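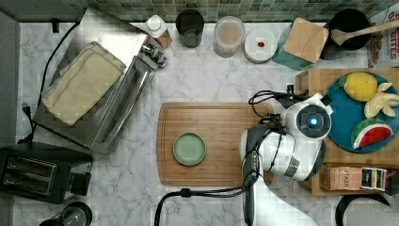
By the Lurkik Kids Science Desk

Why Bread Turns Brown When You Toast It

A slice of bread is mostly starch, water and a little protein. Starch is a long chain of sugar units. Protein is a chain of smaller parts called amino acids. Fresh bread is soft because water is spread all through it.

Toasting changes the bread in two stages.

Stage one: drying
Heat reaches the surface first. Water near the surface warms up, turns into steam and leaves the slice. While there is plenty of water in the bread, the surface cannot get much hotter than boiling water. This is why nothing seems to happen for the first part of the toasting time. The bread gets warm and dry, but it stays pale.

Stage two: browning
Once the surface is dry, its temperature climbs quickly. Sugars and amino acids begin to join together and form new substances. Some of these are brown. Others are small enough to float into the air, and your nose picks them up as the smell of toast. Scientists call this the Maillard reaction (say "my-YAR"). The same reaction colors pretzels, roasted peanuts and the outside of a baked potato. 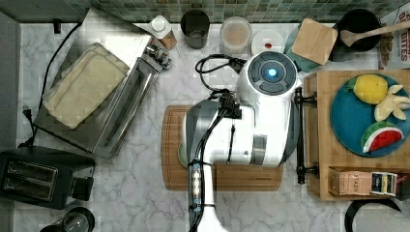
Browning speeds up as the surface gets hotter. A slice can take two minutes to turn from white to light gold and much less time to go from gold to dark brown. If heating continues, the surface starts to turn into carbon. Carbon is black and tastes bitter – this is burnt toast.

Why the middle stays soft
Bread is full of air pockets. Air is a poor carrier of heat, so the inside of the slice warms slowly. The outside can be crisp while the center still holds most of its water. A thick slice has a softer middle than a thin one toasted for the same time.

Why some breads brown faster
Bread with milk, honey or sugar in the dough has more of the substances that take part in browning. Raisin bread needs a lower setting than plain white bread. Frozen bread takes longer, as the ice must melt before the water can leave.

Try it with an adult
You need 9 slices of the same loaf and a toaster with a dial. An adult should work the toaster and take out the hot slices. Toast one slice at each of three settings, then do the whole set two more times. Let the toaster cool between slices. Lay the slices in order from pale to dark. Break each one in half and look at how deep the brown layer goes.

Words to know
Starch: a substance plants use to store energy
Amino acid: a small part of a protein
Carbon: the black material left when food burns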